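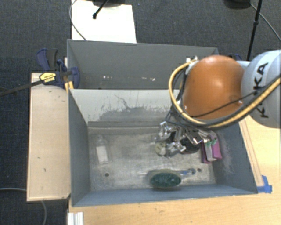

本报告说明Veltis混放料箱抓取套件评估工作在本报告期内的进展，供Bremberg基金项目管理办公室审阅。评估工作自6月进场，目前已完成安装验收和基础抓取测试，混放物品测试的主体部分也已结束，剩余工作集中在长时间连续运行和维护性评价两个方面。按照任务书的要求，测试对象须接近实际分拣作业中外形不一、材质不一的日用物品，因此箱内同时放置贴有白色标签的透明瓶、带半透明手柄的刷子等物品，机械臂自上方伸入箱内作业。前后相邻的两只灰色料箱在交角处以长杆夹钳夹持，前箱箱底磨损斑驳，内壁也有成片的磨损。箱体表面状况对视觉识别的影响列入本期专项观察，有关情况见第三节。

报告编制单位：Babalola自动化应用评估中心

报告截止日期：11月30日

## 一、项目背景与本期任务

Bremberg基金资助本中心对面向中小型分拣场所的成套抓取产品开展独立评估，评估结论用于基金下一阶段设备补助目录的编制。Veltis套件是列入评估的首个产品。供应商提供的成套内容包括夹爪总成、安装转接件、管线包、标定用品以及一份随机文件；视觉识别与抓取规划由Pivix软件承担，以许可方式随套件交付。机械臂、料箱、工作台和照明不在供货范围之内，由用户自备。本次评估使用中心现有的KUKA机械臂，对机械臂本身不作评价。

本期任务书规定的工作内容如下：

- 完成套件安装、标定和验收，并形成安装过程记录；
- 在单件摆放条件下完成基础抓取测试；
- 在混放条件下完成主体抓取测试，对未成功的抓取逐次归类；
- 对随机文件、操作界面和供应商技术支持作出初步评价；
- 提出下一报告期的工作安排及经费使用建议。

前四项中，除供应商技术支持的评价尚需补充夜间时段的响应记录外，其余内容均已完成。第五项见本报告第六、七两节。

## 二、安装与验收情况

套件的机械安装较为顺利。夹爪总成与转接件的配合符合图纸要求，紧固件规格齐全，随附扭矩表与实际使用的螺钉一致。安装人员反映，转接件上的定位销孔标识偏小，在照明不足时不易辨认，首次安装时曾将转接件装反，随后拆下重装。该问题不影响使用，但建议供应商在后续批次中加大标识，或在安装说明首页给出方向示意。

管线包的敷设所用时间超出安装计划。供应商提供的软管在机械臂腕部需要保留较大的弯曲余量，余量不足时，腕关节转到较大角度会牵拉接头；余量过大时，软管又有可能碰到料箱边沿。安装说明对此仅给出文字提示，没有给出与臂展相对应的推荐长度。中心参照机械臂在箱内的最低作业位置，经反复试动后确定了软管的固定点，并将结果写入安装记录。对于没有机器人维护经验的用户，这一环节存在一定难度，中心建议把管线长度表列为供应商必须补充的文件。

料箱的固定采用通用夹钳，未在工作台上开孔。这一做法便于在测试过程中调整箱位，也与目标用户的场地条件较为接近，许多场所的工作台为租用设施，不允许打孔。相应的不足是，夹爪与箱壁发生接触后，箱体存在移位的可能。中心为此规定，每个测试时段开始前和结束后均须复核箱体位置，偏差超过任务书允许值的，该时段数据予以标注，并视情况重测。本期有一个时段的数据因此重测，原始记录保留备查。

Pivix软件的安装和授权按随机文件操作即可完成。验收时供应商交付的是早期版本，基础抓取测试结束后升级至第2版，混放测试全部在升级后的版本上进行。两个版本的结果在本报告中不作合并统计。

## 三、测试工作进展

### （一）单件抓取

单件抓取测试的目的是确认套件在物品互不遮挡时能否稳定工作，并为后续归类提供参照。测试物品取自中心编制的物品清单，该清单共列28种日用物品，涵盖硬质、软质、透明、反光及外形细长等类别。每种物品在箱内不同位置和不同朝向下依次测试。

结果表明，外形规整、表面不透光的物品抓取稳定，夹持后转移过程中没有发现明显滑移。细长物品的抓取结果与朝向关系较大：物品与箱壁平行且靠近箱壁时，夹爪指部难以进入物品与箱壁之间的空隙，软件通常选择从物品端部夹取，夹持后物品下垂，放置姿态不易控制。透明物品的识别结果不够稳定，带有不透光标签的透明瓶可以被可靠定位，但软件倾向于把标签区域当作物品全部轮廓，计算出的夹持中心因而偏离瓶身重心。去除标签后，同类瓶体有时不能被识别。

### （二）混放抓取

混放测试是本期工作的重点。测试按任务书规定的随机布放方法进行，每一轮布放完毕后由软件自行选择抓取顺序，操作人员不作干预，直至软件报告箱内无可抓取物品，或连续尝试达到规定上限为止。本期共完成有效抓取尝试404次，累计运行时间约80小时，其中包括标定、复核箱位和更换物品所占用的时间。

未成功的抓取由两名评估人员分别归类，意见不一致的，由第三名人员复核后确定。归类结果按出现的多少依次为：

1. 物品相互遮挡，软件将两件物品识别为一件，夹取后其中一件脱落；
2. 物品紧靠箱壁或箱角，夹爪不能到达计算位置，软件放弃该次尝试；
3. 透明或反光物品定位偏差过大，夹爪闭合后未夹到物品；
4. 软质物品在夹持过程中变形，提升时滑脱；
5. 通信或软件原因造成的中断。

第一类情况在软件升级后仍然较为突出。Pivix软件设有“分离动作”选项，启用后夹爪会先拨动物品，再重新识别。中心对启用和不启用两种设置均进行了测试。启用该选项后，误将两件识别为一件的情况有所减少，但单次作业时间延长，个别轻质物品被推至箱角，转而形成第二类情况。就目前掌握的数据，尚不足以对该选项是否应当默认启用给出建议，下一报告期将安排补充测试。

第二类情况与料箱的尺寸和形状直接相关。夹爪总成的支架和关节部分宽度较大，在箱体中部作业时余量充足，接近箱壁时则须倾斜进入，而软件对倾斜角度的限制较为保守。供应商答复称，角度限制可由授权工程师调整。中心认为，对于以料箱为主要作业对象的产品，该参数应当向经过培训的用户开放，并配以必要的碰撞保护，否则用户每更换一种料箱都需要等待供应商到场。

### （三）箱体表面状况专项观察

任务书原计划使用新料箱。在方案讨论阶段，Bremberg项目管理办公室提出，目标用户普遍使用旧箱，以新箱测试所得结果可能偏于乐观。中心采纳这一意见，改用已有使用痕迹的金属箱，并将箱体表面状况对识别的影响列为专项。

观察到的主要现象有两点。其一，箱底的深色小孔和局部磨亮区域在特定光照角度下会被识别为小件物品，软件据此下发抓取指令，夹爪到位后空夹。通过重新采集空箱背景，这一现象基本消除，但背景采集后若调整照明，又会再次出现。其二，浅色的小件物品与箱底颜色接近，在磨损斑驳的区域内轮廓不清，识别所需时间较长。软件界面对识别置信度有显示，操作人员可以据此判断，但界面没有给出处置建议。

上述现象说明，随机文件中关于背景采集的内容应当补充，至少应写明在何种情况下需要重新采集。供应商已经书面同意修订该部分文件，修订稿尚未收到。

## 四、对产品及配套服务的初步评价

**机械部分。** 夹爪指部和支架在测试期间未见影响使用的变形，紧固件按规定周期检查，未发现需要更换的情况。指部更换可用随附工具完成，操作人员经一次示范后即能独立进行。夹爪外露的缝隙较多，细小碎屑容易进入，随机文件只要求“保持清洁”，未规定清洁方法和周期。中心在测试中采用软毛刷配合低压吹扫，效果尚可，该方法是否适合长期使用，仍待供应商确认。

**软件部分。** 操作界面层次清楚，日常启动、停止和查看记录均可由一般操作人员完成。报警信息的中文译文质量不均，部分条目意思含混，例如“目标不可用”一条同时对应识别失败、路径不可达和夹爪未就绪三种情形，操作人员无从判断应当先检查哪一处。中心已整理问题条目清单，提交供应商修改。记录导出功能可以满足评估需要，导出的时间字段与界面显示存在时区差异，已在数据处理时统一修正。

**随机文件。** 安装说明和安全说明内容完整，图示清晰。标定说明前后两处对标定板摆放高度的要求不一致，中心按后一处执行并取得合格的标定结果，供应商确认前一处为旧版内容。维护说明偏于简略，与产品面向非专业用户的定位不相称。

**技术支持。** 工作时段内提交的问题，供应商均在承诺时限内答复，涉及软件的问题答复质量较高。涉及管线和现场布置的问题，答复多为原则性意见，仍需现场人员自行摸索。合同中载明的夜间支持服务尚未经过检验，将结合连续运行测试一并评价。

## 五、存在的问题与风险

当前影响后续工作的主要问题是连续运行测试的场地条件。该项测试要求设备在较长时段内不间断作业，而现有场地与其他项目共用供气管路，用气高峰时段的压力波动可能对测试结果造成干扰。中心拟加装独立的稳压装置，并在测试期间记录供气压力，与抓取结果对照分析。

评估范围方面也需要说明。本期全部测试在同一台机械臂上完成，所得结果能否推广到其他型号的机械臂，现有数据不能回答。套件宣传资料称其可与多种机械臂配套使用，中心对此未作验证，建议在补助目录的说明文字中仅引用已经测试的配置，避免用户误解。

此外，Pivix软件更新较为频繁。如供应商在连续运行测试期间再次发布新版本，中心原则上不予升级，以保持数据前后可比；确有安全方面的修正必须安装的，将暂停测试并报项目管理办公室同意后重新计时。

人员方面，承担失败归类的评估人员下一报告期将部分调往其他项目。归类标准已经形成书面文件，并附有典型情形的判定说明，接替人员须在完成试归类并与原有结果核对一致后，方可参加正式归类。

## 六、下一报告期工作安排

下一报告期拟优先完成稳压装置的加装和连续运行测试，测试方案已经编制完毕，待项目管理办公室确认后执行。连续运行期间沿用本期的物品清单和料箱，箱位固定方式是否改为定位挡块，将在正式测试前通过短时试运行确定。

“分离动作”选项的补充测试安排在连续运行测试之后，重点考察轻质物品和靠近箱角的物品。透明瓶体的测试也将补做一组，分别采用带标签、部分遮盖标签和无标签三种状态，以便弄清标签对夹持中心计算的影响程度。

维护性评价由一名未参加过本项目的操作人员承担，仅凭随机文件完成指部更换、清洁和重新标定，全程记录所遇到的疑问。若届时供应商修订后的文件已经交付，则以修订稿为准；未能交付的，按现行文件评价，并在报告中注明。

## 七、经费使用及提请事项

本期支出控制在批准的预算科目之内，主要用于套件租用、测试物品购置和人员工时。物品购置费略有结余，人员工时因管线敷设和个别时段重测而高于原计划，两项相抵后总额未超出。支出明细随本报告另行报送。

现提请项目管理办公室审议以下事项：

- 同意将物品购置费结余调剂用于稳压装置的购置与安装；
- 确认连续运行测试方案，特别是测试期间不升级软件的原则；
- 就向用户开放倾斜角度参数、补充管线长度表两项意见，由办公室与供应商正式沟通，或授权中心直接沟通；
- 明确补助目录是否需要在连续运行测试完成之前收到初步推荐意见。

关于最后一项，中心目前的意见是，套件在物品外形规整、遮挡较少的作业中已具备使用条件，对于透明物品和软质物品占比较高的场所，暂不宜推荐。如办公室需要提前使用上述意见，请注明其为阶段性意见。

附件：安装记录、失败归类标准、问题条目清单、支出明细，均以电子文件形式报送。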